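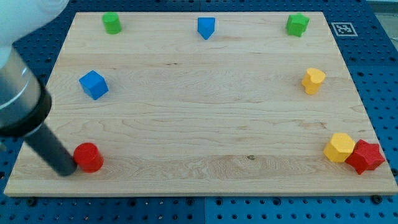

Light wooden board with colored blocks around the edge, blue pegboard table.

June, bench notes, Nostent position file

Continuing the conversion of map references from the Nostent war diaries to modern coordinates. Input is the transcription export out of Jarkik: 1261 diary pages, giving 983 trench map references after duplicates were merged. Of these, 351 failed the parser on the first run. The rest parsed, but parsing only means that the string has the right shape. No claim yet about whether the point is in the right field.

Parser expects the usual form: sheet number, capital letter, square number, small letter, then easting and northing inside the quarter. The small letter picks a 500-yard quarter (a upper left, b upper right, c lower left, d lower right). Offsets are read from the southwest corner of the quarter, east first. One digit each gives a 50-yard box. Two digits each gives 5 yards on paper, and I don't believe anyone in a line battalion was working to that.

Failures sorted by cause, largest group first:

- Sheet number missing. Clerk gave it once at the top of the month and left it off after that.
- Small letter read wrong in transcription. Mostly a/d and c/e. There is no quarter e, so those at least show up.
- Reference written as a span ("from 3.4 to 5.2") with the second half carrying no letter.
- Decimal point read as a comma or lost in a fold.
- Place given by name only, usually Fernar Farm or "the track N. of Fernar."

Sheet numbers: wrote a carry-forward rule. If a reference has no sheet, take the last sheet stated in the same diary, same month, and set the flag `sheet_inferred`. Do not carry across a relief. The incoming battalion often had a different edition, and twice it had a different sheet altogether because the brigade boundary moved south. Checked by hand on one battalion's diary and the rule held, except for one appendix that had been bound in out of order. The appendix is now marked in the source table so the rule skips it.

Letter errors: no automatic fix. a/d confusion moves a point diagonally across the square, far enough to put a company headquarters on the wrong side of the ridge, and nothing in the string itself will catch it. Going back to the page scans for all of them.

**Control points**

Five sheets in use. The old fit used the corners of the printed grid, which is fine for the paper and poor for the ground. Refitted each sheet on surviving features: church, crossroads, canal bridge abutments, the two railway cuttings. Dropped Fernar Farm as a control point. The present farm was rebuilt after the war on the other side of the lane, and the previous fit had been pulling the whole eastern half of the sheet toward it. That accounts for the trench line appearing to run through the farm pond in the last plot.

Residuals are better in the valley and still bad on the plateau. There is very little up there that survived to fit against. I tried field boundaries from the prewar land survey and took them out again, as the plots were consolidated afterward and I can't be sure which hedge is which.

Sheet editions matter more than I had allowed for. The later edition shifts the support line a visible amount west with no change to the grid. Looks like a redraw from better air photographs. A diary reference to the support line should therefore be plotted by its grid figures, never by snapping it to the drawn line. Snapping is now off by default. Anyone who wants it for a display map can turn it on in the layer settings, but do not write the result back to the file.

**Acharya collection**

The Acharya papers arrived as scans and include a set of company message forms from the second attack. Times are given to the minute and several carry references. These disagree with the battalion diary on where the left company stopped. Message form timed 6:40 a.m. puts it short of the sunken lane. The diary, written up later, has it in the lane. Brigade's narrative copies the diary word for word, so it should not be counted as a second source. I have entered both positions with separate source codes and no preferred flag.

One caution on the forms: several references are in a different hand and pencil from the message text, possibly added at the receiving end. Entered with `hand_2` in the notes column. Needs a decision on whether these are treated as contemporary. I lean toward yes for time, no for authorship.

**File changes**

- `sheet_inferred` and `hand_2` added to the schema note.
- Precision column now stores the box size in yards. The old high/medium/low values are gone.
- Points plotted at the center of the box. Earlier runs used the southwest corner, so every old point sits low and left. Do not mix exports.
- Named-only places moved to their own table with a radius.

**Open**

Left flank unit's diary for the month before the attack is still missing from the export. Check whether it was skipped in Jarkik or never photographed.

Magnetic bearings in the artillery log are not corrected. Need the variation printed in the margin of each edition, and the margin is trimmed on the copy of the northern sheet. Ask the map room for another copy.

Rerun the parser after the letter fixes, then replot the plateau at 1:10,000 and compare with the earlier print.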